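Automation at Falau: Your Questions, Answered Again

Updated 22 November 2023

Is the robot taking my job?
No. It is taking the part of your job you complained about in the March survey, which was picking things up and putting them somewhere else. Please don't now tell us you loved it.

So what do I do all day?
For now, you teach. Staff on the Florkard project carry a hand-held gripper and do simple pick-ups with it, and the software learns from the recordings. Shifts are 70 minutes, with 2 breaks. Yes, you may sit down.

Do I need training?
Jeanie Mackay runs a session in the Bodnár room. Bring your badge. If you can work tongs at a salad bar, you are overqualified.

What do we pick up?
Ordinary stuff. The Sukavitz list has 69 items on it, and suggestions are welcome, within reason. Somebody suggested the boss's parking sign.
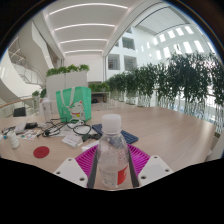
Squeeze until you have a firm hold, then stop. Crushing things does not make the session go faster, and we have checked.

Does my pay change?
Same pay, same grade. Your job title gets longer.

Can I say no?
Yes. Tell your team lead before the schedule goes out and you'll stay on regular duties.

Who do I complain to?
Jeanie, by email. She reads all of them, some of them aloud.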